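Grestolgate library to close Bárány Street branch for heating work

Patrons have until closing time November 22, 2023 to pick up holds at the Bárány Street branch. After that the doors are shut and everything moves over to the main building on Prasel Avenue. Reopening set for May, if the parts come in.

The boiler is the problem. Old one, patched twice last winter, and the inspector wouldn't sign off on a third go. Town council voted the money through Monday-night style, quick and with hardly any talk. Final bill not known yet.
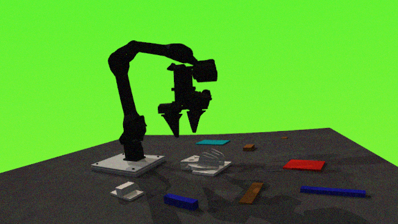
By Védís Baldursdóttir
Grestolgate Local | Town desk

Story time goes to the main building, same hour, downstairs room. Tax help and the knitting group too. The seed swap is off untill the branch is back.

Branch manager Raymonde Chan said 2,332 books are being boxed up and sent across town so people can still borrow them. The rest stay on the shelves under plastic.

"We picked the ones that go out the most," Chan said. "Lots of mysteries. Lots of picture books. If you want something we left behind, ask, and we'll see if we can get at it."

No late fees on anything checked out from Bárány Street before the closing. Book drop there will be locked, so returns go to Prasel Avenue. Please don't leave bags on the steps, Chan said. It rained on a pile of them last time.

The branch has 1,784 active cardholders. Cards work as normal at the main building, no need to sign up again. Same PIN.

Not everyone is happy. A petition asking for a temporary reading room on the east side had 464 names on it when it was handed in at town hall. Council members said they would look at the old bank on the corner but made no promises. Rent is the sticking point there, and parking.

Bus riders can take the crosstown line, which stops a block from the main building. Home delivery is open to anyone who can't make the trip. Call the front desk and leave a number, staff are calling back in the order the mesages come in.

Main building hours don't change for now. Chan has asked for one extra evening a week, decision expected at the next council meeting.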